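Keeping Plants Alive in Shared Workrooms
Speaker notes, Urnerby facilities meetup, August

21 shares 6 comments

Slide 1. Title. Wait for people to sit down. Say the talk runs short and questions can come in any time.

Slide 2. What I look after. The Tiltville building has two floors of workrooms, with big shared tables and a mix of potted plants. I took over the plants when the contract with Zudisico ended. They left us a watering chart that was written for a different building, and we followed it for most of a winter. We lost the ferns first.

Slide 3. The chart. Show it. Point to the line that says 500 ml every Monday-type round, same for every pot. Say that this was the main problem. A small pot on a table and a floor pot by the stairs do not drink the same amount. Ask who in the room still waters on a fixed round. Expect most hands.

Slide 4. What we do now. Push a finger into the soil to the second knuckle. If it is damp, walk on. If it is dry, water slowly until a little runs out of the bottom, let it drain, and empty the outer pot. Mention the outer pot twice. Decorative pots with no hole are where the roots rot.

Slide 5. Tables. People want something green on the table they work at, and I am for it, with some rules. One plant per table. Put it toward the far edge, where sleeves and cables don't catch it. White tables show every crumb of soil, so keep the soil level an inch below the rim. Broad leaves collect dust and need a wipe with a damp cloth. Leave this one up while talking.

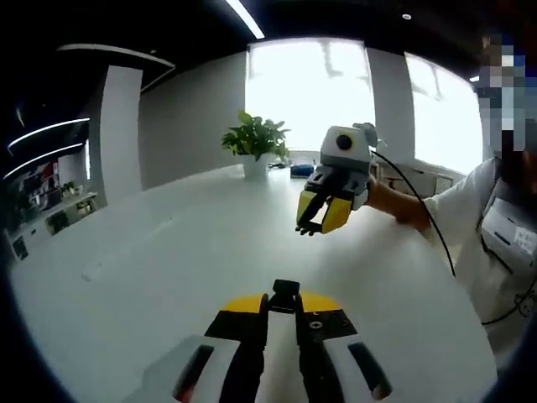
At the last meetup the objection from Qureshi was that table plants should go altogether: they get moved ten times a day, they end up with cold coffee in them, and a shelf by the window would do the same job with less work.

Answer to that. The coffee is true. I have smelled it. But our window shelves get hot in the afternoon and sit over the heaters, and we lost more plants there than on the tables. If a room has a cool, bright shelf, use it. We have one room like that.

Slide 6. Light. Stand where the plant stands, at noon, and try to read small print with the ceiling lights off. If you can't, pick a plant that takes shade or swap it out every 5 weeks with one from a brighter room. We keep a swap list taped inside the supply closet door.

Slide 7. Moving them. Carry by the inner pot, both hands. Don't lift by the rim of the outer pot. Skip the story about the elevator if time is short.

Slide 8. Costs. Potting mix, cloths, one long-necked can per floor. Replacement plants were the big item before and are a small one now. Don't read the table out loud, it is in the handout.

Slide 9. Feeding. Half strength, spring and summer only. Write the date on a strip of tape on the pot so two people don't both do it.

Questions. Likely ones: gnats (let the top inch dry out, use sticky traps), and who waters over the holidays (move everything to one room, leave the door open).

Handouts are on the chair by the exit.

5 comments on this version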